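Mukent Street Recording Kit
For teams collecting driving and delivery examples

If you have ever tried to teach a vehicle to find its own way down a street, you know how much of the job happens long before any training starts. Somebody has to go out and drive, again and again, on plain days and busy ones, and come home with recordings that are complete, lined up in time and labeled well enough that a colleague can make sense of them in May when they were made in December. We built the Mukent kit for the people who do that driving, and we have tried hard to make it pleasant to live with.

The kit fits small delivery robots, carts and ordinary passenger cars. It records forward video together with steering, speed and braking, and it puts everything on one clock, so the picture and the driver's response to it stay together. You start a run with one button and end it with the same button. At the end of each run the screen asks for a short label (street type, weather, anything odd) and then it gets out of your way.

A word about what to record, as customers ask us this more than anything else. New teams tend to go looking for drama — the hard merge, the crowded crossing — and they come back with very little of the ordinary stuff in between. A learning system needs plenty of ordinary stuff. It needs long straight stretches and dull light, and it needs the same block driven several times by different people, who will each leave a slightly different gap beside a parked car. 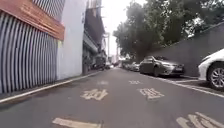 Narrow streets with cars parked along a wall are a good case. The driver makes dozens of little choices there without thinking about them, such as how far to keep from the bumpers and when to ease off for overhanging trees or a dark storefront. Worn paint on the road deserves its share of runs too. If every example you collect has crisp, fresh markings, your system will be in for a surprise on older asphalt, and lettering painted on the roadway can confuse it if it has only ever met plain lines.

Our friends at Berrada use the kit for their sidewalk and street carriers in Usville. Their first set came to 3,541 runs, and they were kind enough to let us watch how they sorted them. They threw out 197, mostly for missing labels, and that is why the label screen now comes up by itself. You can still skip it if you are in a hurry, but it will remind you later, gently.

What comes in the box
Recorder unit with mounting plate
Forward camera and bracket
Vehicle signal cable, plus an adapter for Ulten carts
Two removable drives and a padded case
Printed quick guide

Good to know
Each drive holds up to 700 short runs at the standard setting
Run labels can be edited afterward on any laptop
Faces and license plates can be blurred during export — please leave this switched on if you plan to share your recordings
Orders covering 1,000 runs or more of storage ship with an extra drive

Please write to us before ordering if your vehicle is an unusual one. We are always happy to look at a wiring diagram, and we would much sooner spend an afternoon on it with you now than have you wrestling with a cable in a parking lot.

Page updated December 2, 2024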